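4.2 What the sorters did once the sorting was taken away

Before the trial, the returns room at Maldonado employed people to do something most parents do for free, namely put small colored pieces back with others of the same color. The firm rents out building sets and counting cubes to schools, and what comes back in June comes back mixed. Management had estimated that the Gullosow cells would free the sorters for "higher tasks." The higher tasks were not listed in the project plan, and we were unable to find them listed anywhere else.

We followed the room through one return season, during which each cell was expected to handle 900 pieces an hour. The sorters' own target had been 863, a figure whose origin was unknown even to Guadalupe Lozano, who had enforced it. Sorting by color, one color to a container, remained the rule throughout (Figure 3).

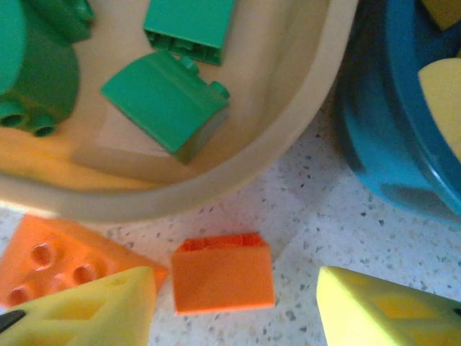 The first change was in vocabulary. Within two weeks the sorters had stopped saying that a set was finished and begun saying that it was "released," a word taken from the Trilar scheduling screen. The second change was in posture. People who used to sit now stood, since the job had become one of walking between cells and looking concerned. Several reported sore feet. The ergonomic assessment, completed before the trial, had dealt entirely with wrists.

The third change was harder to measure. Under the old arrangement a slow sorter was slow in front of everyone and a fast one could take the credit. Under the new one, output belonged to the cell, while stoppages belonged to whoever stood nearest. Staff responded sensibly by not standing near anything. Apolinar Barrera kept a tally of stoppages on the back of a packing slip, and his totals agreed with the Trilar log on most shifts – the exceptions being those on which the log had stopped too.

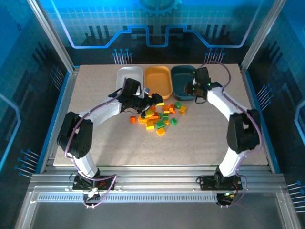
Figure 3. Color sorting at Maldonado: building pieces and containers (first panel); two-arm cell with cubes and trays (second panel).

Dulce Cuautle objected to our word "stoppage" when we read her a draft of this section. To her mind a cell that stops and waits is doing what a new hire should do, and the trouble was that the people had been told to hurry it. She would have preferred one more person per shift and no screen.

Her view was a minority one, at least in the interviews. Most sorters said they did not miss the work itself. What they missed was talking during it, which sitting at a shared table had allowed and patrolling did not. Macario Chávez proposed moving the packing bench between the cells so that two people could at least face each other. The bench was moved, and conversation resumed. The Bresus consultants later recorded this in their report as an improvement in material flow.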